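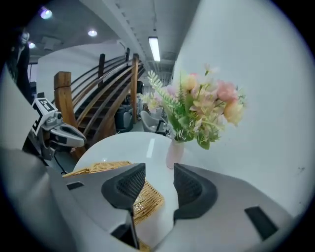
Hammad Qureshi, Press Officer, Bautista Tenants' Network

Bautista renters doubt Kimow's "no-cost" laundry offer

The Bautista Tenants' Network is asking renters to hold off signing the new laundry agreement from Kimow until the company puts its price promises in writing. Kimow says its app-based machines will cost residents nothing extra. We have read the 10-page agreement and can't find that promise anywhere in it.

What we did find is a clause letting Kimow change the price of a wash with six days' notice, posted only in the app. The agreement runs for five years. Almost 135 households in the Perau buildings would be covered, many of them without a say.

"I've heard 'no extra cost' before, and then I got the bill," said Vy Ông, a Perau tenant. "If they mean it, they can write it down." 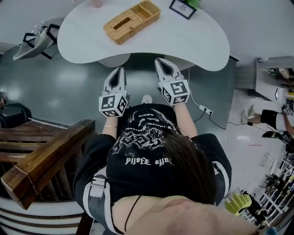
Kimow's care claims deserve a hard look too. The company says its single "smart" cycle is safe for all everyday clothes, but it has shown us no test results. A black T-shirt with white lettering across the back is about as everyday as clothes get, and we would like to know what that print looks like after a year of one-setting washing. Kimow's answer so far has been a link to its own brochure.

The Network will meet with Kimow in May. Tenants who want to read the agreement first can ask Thịnh Doãn at the Network office for a copy.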